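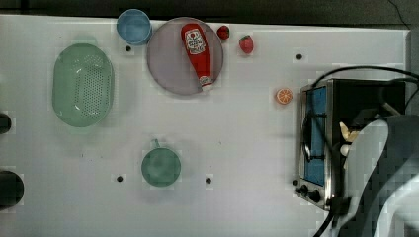

Call for Participants: Home-Use Panel on Condiment and Sauce Storage

Stirnell Consumer Research, Ochoa office
Posted 8/3/25
Reference: 3651

Stirnell is recruiting adult household members for a four-week home-use panel on the storage and use of table sauces. The panel starts in October. Participants store and use supplied products in their own kitchens, keep a written log, and attend two sessions at the Ochoa office, one at the start and one at the end.

Purpose

The panel collects data on how opened sauces are kept in ordinary homes and how storage affects pour, separation, and taste as rated by the user. Product categories are tomato ketchup, yellow mustard, mayonnaise, and one sweet chili sauce supplied under the working name Skistetti. All products are supplied in plain bottles marked with a letter code. Formulas and suppliers are not disclosed to participants before the final session.

Who can apply

Applicants must be 18 or older and must prepare or eat a meal at home at least five days a week. The household must have a working refrigerator with free door space for four bottles, and a cupboard or shelf away from the stove. Only one person per household may enroll, although other adults in the household may use the products and should be entered in the log when they do.

Applicants cannot take part if they or anyone in the household:
- has an allergy to egg, mustard, soy, celery, or sulfites
- works in food manufacturing, food retail buying, advertising, or market research
- has taken part in a Stirnell food panel in the past six months
- is pregnant or on a sodium-restricted diet

Persons with a diagnosed loss of smell or taste may apply for the storage log but will not complete the taste ratings. State this on the form.

What participants do

Session one lasts 90 minutes. It covers consent, a short screening test for basic tastes, instruction in the log, and collection of the products. Bring a bag or box that can carry eight bottles upright.

During the four weeks, participants use the products with normal meals. There is no minimum amount per day. Each use is entered in the log with the date, bottle code, type of meal, and place of storage. Once a week, each bottle is weighed on the supplied scale with the cap closed, and the weight is entered to the nearest gram. Bottles coded A through D are kept in the refrigerator door. Bottles coded E through H are kept in the cupboard. Do not move a bottle from one group to the other. If a bottle is moved by mistake, enter the time it was found and leave it out of that week's ratings.

Do not transfer product to other containers, add water to a bottle, or store bottles cap down. Stop using any bottle that shows mold, gas, or an off smell, and call the panel desk the same day.

Session two lasts two hours. Return all bottles, including empty ones, along with the scale and the log.

Payment

Participants who complete both sessions and return a full log receive $614 by check or bank transfer within 15 business days of session two. Participants who leave the panel after session one are paid in proportion to the weeks completed, provided the scale is returned. Parking at the Ochoa office is free with a stamped ticket. Travel is not paid separately.

Data and privacy

Logs are stored under a participant number. Names and addresses are held in the Karnevness scheduling system and are deleted 12 months after the panel closes. Participants may withdraw at any time without giving a reason and may ask for their log data to be removed up to the date of session two.

How to apply

Complete the screening form at the front desk, Room 4, or request a copy by mail. Quote reference 3651. Forms without a daytime phone number will not be processed. Applicants who meet the criteria will be called to confirm a session time. Applicants who have not been called by the end of September should assume that the panel is full; their forms will be kept for the next panel unless the box in section six is checked.

Panel desk: extension 1216, weekdays 9 a.m. to 4 p.m.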